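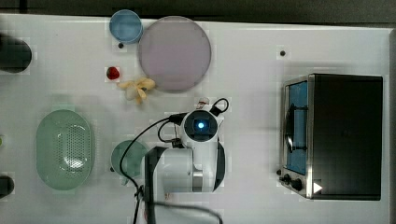

Starnwood Costume Exchange – minutes of the planning meeting, Jun 6, 2026

Everyone was made welcome, and it was good to see such a full room after the long gap since April. The April minutes were read through and agreed, with one small change: the cloaks went to the Marsden branch and not to Terkwood, as we had written.

Wigs and hats

We had a long and cheerful talk about the bob wigs. The short black ones are always out on hire and are starting to look tired, poor things, so it was agreed to buy seven new ones from Ultau before the autumn rush. The longer wigs only want a good comb and a fresh net, and they can wait. It was also agreed that wigs should no longer go out loose in carrier bags – each one is to have its own box with the size written on the lid.

Sizes

Several members said that "one size fits most" on our web page is putting people off, and the meeting felt much the same. Chest, waist and leg will be given for every adult costume from now on, starting with the pirates. 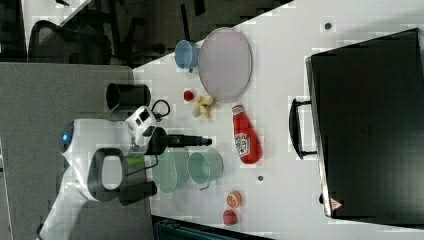

Food costumes for the Marsden parade

The parade people have asked us for six food outfits, and there was a good deal of kind-hearted argument over what they should be. Chips and a fried egg were popular from the start. The sauce costume took longer, as last year's tomato red had faded to something nearer brick, and the meeting settled on the proper strong red of the ketchup bottle on the white table, with a matching hat for the top. Felt is to be priced at Terkwood market first, and if it costs too much we shall use the old curtain lining and dye it.

Hire charges

Adult costumes stay at the present price. Children's costumes go up by £2, which we were all rather sorry about, but the cleaning bill has to be met somehow. Late returns will be given two days' grace before any charge is made.

Any other business

The missing dragon tail is still missing. Please look in your lofts.

Contact us | © Starnwood Costume Exchange | Back to top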